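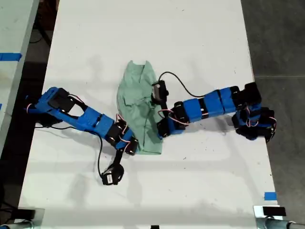

Nic Aodha

Gallery > Laundry > Green cloths

I keep these pages for the linens that pass across my white table at Kilgate. This one has the green cloth, the color I get asked about most. It comes from a set of 13 that I bought in April from a seller in Pristutby, and I have used them for dishes, for counters and once for lining a drawer.

The first picture has the cloth near the middle of the table, crumpled, before anybody could call it folded. Pale green shows up well on white. The tabletop has its usual gray smudges and small dark specks, which come off with baking soda if I get to them soon enough. Some have been there since winter.

Close up, the green is nearer to mint. Faint lines run across the fabric, and one long flap lies off to the side. A pinch like this near a fold is how I like to pick up a small cloth – find an edge inside the bunch, lift, and let the rest hang until a corner comes free.
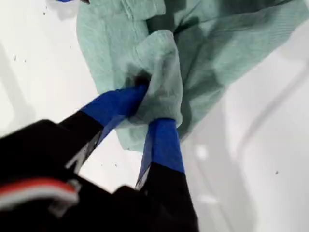

Folding and storing

I fold this size in half, then in thirds, and stand the cloths on edge in the shallow drawer. Flat stacks work too, but I end up using the same 3 off the top and the ones underneath never get a turn.

Wash them with other light colors. Mine go in warm, with no softener, and dry on the rack by the window. The first wash left a little lint, so I ran that load on its own. They lost roughly an inch in length and have kept their size after that.

The Huren page has the striped cloths and the large bath towels. The napkins are on a separate page because they need ironing – I will add the blue ones when they are all washed.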